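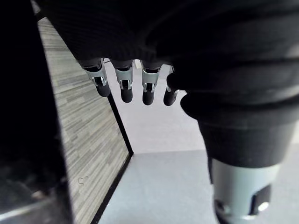
Is a perforated plastic basket any better for laundry than one with solid sides?

It lets air through, which helps a little if towels sit in it overnight, and it weighs less for its size. It won't dry anything for you.

Shop > Laundry > Baskets > Hellby

Print this page | E-mail this page

Hellby laundry basket, white, open top
Item no. 3271
Page last checked December 2020

The maker's leaflet calls the Hellby a "breathable laundry system". We have sold it at Fosia long enough to call it a basket. It is a white plastic tub with holes in the sides, a rim and handles, and it costs a bit more than the plainer ones on the same shelf. Whether the difference is worth paying depends on what you want to do with it, so we have tried to set down what it does well and where we think the leaflet gets carried away.

Size and weight

Height 319 mm, length at the rim 400 mm. That is on the small side. The leaflet says "a full family load", and we would like to meet the family. In our hands it takes a load of shirts and underwear without fuss, or a couple of bath towels and whatever you can push in around them. A double duvet cover goes in if you fold it first, and by then you may as well carry it under your arm.

Measure the shelf or the cupboard before you order. The rim is the widest part, so the base dimensions (which some shops print, as they sound neater) are no use at all for working out whether it fits between a machine and a wall.

The holes

Small rectangles, all over the walls. The claim is that they keep washing fresh. We tried leaving a damp hand towel in the Hellby overnight and another in a solid tub of much the same size, and in the morning the one in the Hellby was a bit less clammy at the sides and exactly as clammy in the middle. If you leave wet things in a heap they will smell like wet things left in a heap.

What the holes do give you is a view in from the side, and somewhere for grit and sand to fall out. That second point cuts both ways. Stand it on a pale carpet after a day at the beach and you will see why.

Lace, fine knits and anything with hooks can catch. The inside edges of the holes on the ones we opened were clean, with no flash left from the mould, but we still wouldn't drop a good jumper in without a pillowcase round it.

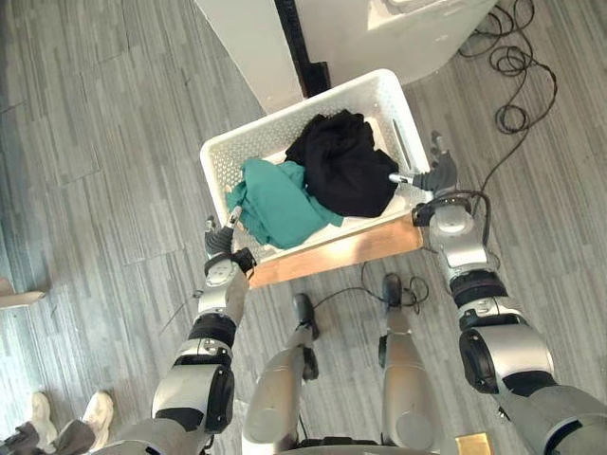 Hellby in white, on a wooden board, with a black garment and a teal cloth inside.

Loading and sorting

An open top is the best thing about this basket. There is no lid to lift, no liner to clip back on, and you can get both arms in. Bulky dark things tend to spring up against the walls and small cloths end up draped over the side, and that's fine for a trip down the passage. It isn't fine for a shelf with a door.

The leaflet suggests buying three and sorting by colour. We sell them singly and we suggest buying one. If you find you're sorting on the floor every week, come back for a second. A good many people who start with three end up with one for laundry, one for toys and one in the garage with the hosepipe in it.

There is no divider and none can be fitted. The old Gumede basket had a slot-in panel and we are still asked for it. It cracked, as a rule, during its first winter, and the panel was the part that went.

Handles and rim

The handle openings are slots cut through the wall, a little below the rim. They are wide enough for fingers but thick gloves are a squeeze. The rim is slightly thicker than the walls and smooth, and carrying it by the rim is what most people do anyway. With wet washing inside, the walls bow outwards. They have come back each time so far. The leaflet says "tested to 1000 lifts" without saying what was in it, how high it went or what happened on the next one, so we leave that figure to one side.

Carry it on your hip and the lattice will print itself on a thin shirt. Minor, but it does.

Cleaning

Warm water, washing-up liquid and an old toothbrush for the holes. Lint gathers in the bottom corners first. Fabric softener leaves a film which then holds the dust, and white shows it sooner than you'd hope. Bleach is best avoided; the sample on our counter at Furnberg had a splash of it in April and the mark is still there, faintly yellow. The maker says the basket may go in a dishwasher. It may, if you have a dishwasher with nothing else in it and the top rack taken out.

Keep it away from radiators. This is true of any thin plastic tub, whatever it's called.

Stacking

Empty baskets nest. Push them together hard and they stick — twist gently, don't pull. Full ones don't stack in any useful way, whatever the drawing on the label shows.

Who should skip it

Anyone washing for more than two or three people in one go. Anyone who wants the laundry out of sight. Anyone with stairs and a bad back would probably do better with something softer that can be held close. For a small flat, a guest room or a short walk from machine to line, we think it does the job, and we'd buy it again at the right price. We would wait for the price to come down.
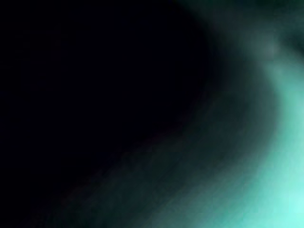

Marietjie Le Roux has written to say that we are too hard on the size. Hers has been in use for two years, she fills it past the rim every time and presses down with her knee, and nothing has split. She also says the holes are a nuisance with baby socks, as the toes poke through and have to be picked out from the other side. We hadn't thought of socks. On the knee we keep our opinion.

Mpho Mtshali asks whether the grey version is the same thing. Same mould, same measurements, different colour, and it hides lint better. It is also dearer, for no reason the maker was able to give us.

Ordering and returns

Sold singly. The basket comes without wrapping apart from a paper label on the rim, which peels off cleanly if you do it dry and leaves a grey smear if you don't. Returns are accepted unused, with the label still on. Please look it over before you take the label off, the bottom corners especially, where a knock in the van would show first. Spare handles are not available, there being no separate handles to replace. Collection is from the Furnberg counter; ask for item 3271 by number, as the Hellby name is also on a peg bag and a washing-up bowl.

Print this page | E-mail this page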